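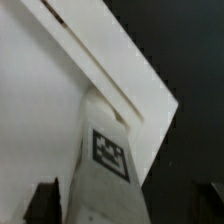 4. Hanging the paper reliefs

Okay, so by now you have the crate open and the wall marked up (if you skipped section 3, go back - I'll wait). This is the part of the Prumum set-up I enjoy most, and it's also where I've made most of my mistakes, so I'll go slowly.

You need two people, cotton gloves, a pencil, a level and the bag of cleats taped inside the crate lid. The reliefs are pressed newsprint and rice paste, made at the Khổng studio, and they're a lot more fragile at the corners than they look.

1. Put your gloves on before you touch the tissue. Skin oil shows up on the newsprint after a few weeks and it doesn't come off.

2. Lift the first relief out flat, one person at each short side. Don't tip it up on its edge yet!

3. Lay it face up on the padded table and check the number penciled on the back strip against your wall plan. I once hung a whole row in the wrong order at Wirside and had to take every one of them down again on a Sunday night.

4. Screw the wall half of the cleat along your pencil line. Use the 23 mm screws for drywall. For brick, go to the note below.

5. Check it with the level. Then check it again after the last screw, since cleats like to creep as you tighten.

6. Now stand the relief up, both of you holding the frame and never the paper, and lower it onto the cleat. You'll feel it drop into place.

7. Slide it sideways until the center mark lines up. Leave 680 mm between one relief and the next.

Note: brick and old plaster need the longer screws and plugs, which I don't pack. When we showed at Cliltedton the plaster was so crumbly that we ended up hanging everything from a batten, and it looked fine.

Caution: each relief weighs more than you'd guess, and the big one (number 865 on the plan) needs two cleats. Please don't try it with one.

Caution: no spray cleaner, no damp cloth, no compressed air. If there's dust, use the soft brush from the tool roll and work from the top down.

8. Lights go on last. Keep them off to the side - straight-on light flattens all the folds, and the folds are the whole point. I stay under 2000 lumens per fixture and move the fixture back if the paper starts to glare.

9. Walk to the far end of the room and look at the row from there. If one seems low, it probably is. Go back to step 5 for that one.

Keep all the tissue and the corner blocks, and put them back in the crate in the order they came out. You'll want them for section 7.

Related guides
Unpacking and condition checks
Marking up the wall
Fitting the floor pieces
Labels and wall text
Taking down and repacking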